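Leave the Path Alone

I walk the same stretch of path most mornings before work, and every spring somebody in Stendon decides it needs fixing. This May it's the plants. Too big, too floppy, too much dead stuff underneath. There's a proposal going around to rip out the whole bank and put in gravel and 54 little round shrubs, at a cost of 4000 dollars, and I'd like to say no thank you!

I love that messy bank. The leaves are long and stiff and pointy and they go wherever they feel like going (sometimes into my sleeve, fine). Some of them have gone yellow, and a lot of what's fallen just lies there along the edge in a crunchy brown strip. People call that neglect. I call it mulch, and it's free.

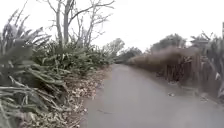 And the path itself is great. Plain gray asphalt, no painted lines, no curb, nothing telling you which half is yours. You say good morning and scoot over. I went to Guimarães once on vacation and spent 2 days wandering down lanes where things grew right up to where you put your feet, and I don't remember wishing for a curb.

Now, I get that not everybody has my knees or my patience. If a leaf is poking out at stroller height, cut it. Sweep the twigs off the pavement after a windy night, sure. That's 40 minutes with a rake and a pair of clippers, and I'd happily do a Thursday evening myself.

But gravel? We already have gravel in front of the bank and the dentist and both gas stations. In July it throws the heat right back in your face, and the weeds come up through it anyway, so then you're out there pulling those. I'd much rather walk past the floppy plants.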